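Two grippers, one plastic stand

Apr 15, 2024

After my last post Wanda Urbańczyk wrote to ask why I still keep the old Betel gripper when the Sobczak is stronger on paper. I had no good answer, so I spent two evenings comparing them on the same job: putting together a white plastic stand with pipes that screw into the base.

The Betel closes quickly and I like its controller, but on a smooth round pipe it slips when the wrist starts to turn. I tried three finger pads. The rubber one from Uledside was the best, and still I lost the thread in over half of the tries. The Sobczak is slower to close. It holds the pipe well, but its housing is wide, and near the base I must plan the approach from further away – otherwise it touches the raised edge.

The head camera gave me more trouble than both grippers. White pipe on white base is difficult for it, so I put black plastic sheet under everything. The creases shine, but the outline of the base is now much easier to find.

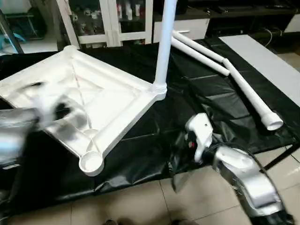

One pipe upright in its socket, two more on the sheet.

For the moment I stay with the Sobczak for turning and the Betel for picking up. In July I want to repeat the test with the Wudley fingers, if they arrive. Ksawery Malinowski has promised to lend me his torque sensor – I will write again when I have real numbers.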